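Can a machine do shop chores yet or no

vvlachou
Serious question. Boss at Vidmar wants to spend on an arm for the bench work, end of day stuff, putting leads back, switches off, knobs home. Anyone seen one do this for real?

emateos_shop
No. Demos only. Ours folds towels fine, then give it a banana plug and it pushes the whole box off the table.

Leena N
Disagree. We ran 200 plug pulls in December, lost 2. Buttons are easy. Toggles are fine too if you go slow.

emateos_shop
pulling isnt plugging back in tho

Leena N
fair. Plugging is worse, wires spring up in its way. Still, 365 days a year and it doesnt complain

craddock_e
Depends on the box. I'd try one like this before paying Brultness or anybody else:

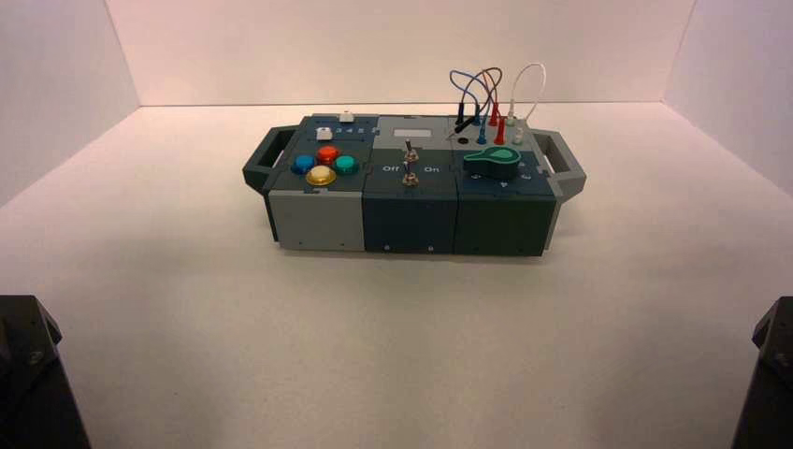 Buttons first, then the Off/On toggles, then the big knob. Leave the patch wires for last. If it cant turn a knob it wont do teh dishes either

vvlachou
Quote is 900 a month. My nephew is cheaper

Leena N
does he put the leads back?

vvlachou
no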